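[Fallgate-supplements] Re: Bacopa with or without food?
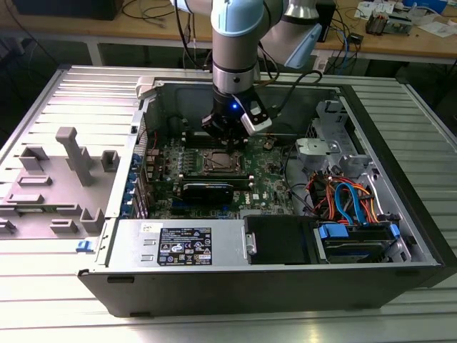
From: Refilwe Kekana
Date: Feb 16, 2018
To: Fallgate-supplements

Gaspard Vasseur wrote:

> I've been on bacopa since the new year, one capsule at breakfast,
> which in my case means black coffee and standing up. Half an hour
> later my stomach starts to complain. Is it the brand (Unier) or is
> it me? Also I can't say I remember anything better than I did. How
> long did other people give it?
>
> Gaspard

Gaspard,

It's probably the breakfast. Bacopa on an empty stomach did the same to me for weeks, and I kept blaming the milk. Move it to your main meal, something with a bit of fat in it, and see if things calm down. If they don't, stop taking it. A herb that has you lying on the bathroom floor isn't doing much for your concentration.

As for how long, most of the trials I've read ran for twelve weeks or so, and the people in them were mostly tested on word lists. I have never once needed to recall a word list, unless you count shopping, and for that I have the back of an envelope. I gave it until May last year. Tumelo says I was sharper. Tumelo also wanted me to do his tax return.

Do check the label for what the extract is standardised to. Mine gives a percentage of bacosides, the previous one just said "brain support" over a drawing of a leaf. I haven't tried Unier so can't comment – Zinhle Masilela might, she went through 2 tubs of it before switching to Laso.

One dull but serious point. You mentioned thyroid tablets back in message 443. Please ask your pharmacist before you carry on, as bacopa may not mix well with them. They won't laugh. Mine has heard me ask about lion's mane.

Palesa, if you're reading, do you still have the link to that review you posted? The archive search gives me 115 results for "bacopa" and most of them are me.

Refilwe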